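Hi Prasetyo — second update on the Turnwood gripper build, and it's a happier one than the last! September went mostly on the fingers. The old pads kept letting go of anything round, so I cast new ones with a much finer texture, and the first pair went onto the handheld unit as soon as they'd cured. 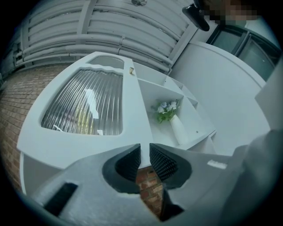 *New pads on the handheld gripper, cabinet and flower vase behind.*

I've logged 93 door pulls with them so far. The knob is a nasty little thing to grab (small, smooth, and you come at it from below), but I'm down to 3 slips, all of them me rushing. The springs from Gouveia were too stiff, so I swapped them for the soft set from Porercombe and my thumb has stopped complaining.

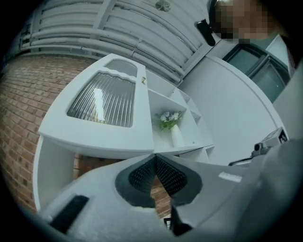

Money next. I've spent $374 of the grant, mostly on casting rubber and a second print of the body after the first one cracked at the screw holes — my own fault, I'd made the walls too thin. Shipping from Grurport added $50 that I hadn't planned for, sorry! I can still cover the wiring out of what's left.

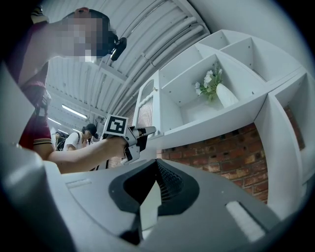
Tracking is the part I'm keenest to get right before the next payment. Position drifts whenever the tool tips too far, and I want that sorted before I touch the motor side. The square black-and-white marker stands upright on top of the gripper, tilted a little, and I'd like to try a stiffer bracket under it and run the door pulls again. If you have a view on matte versus gloss for the printed markers, send it over, I'm ordering a new sheet either way.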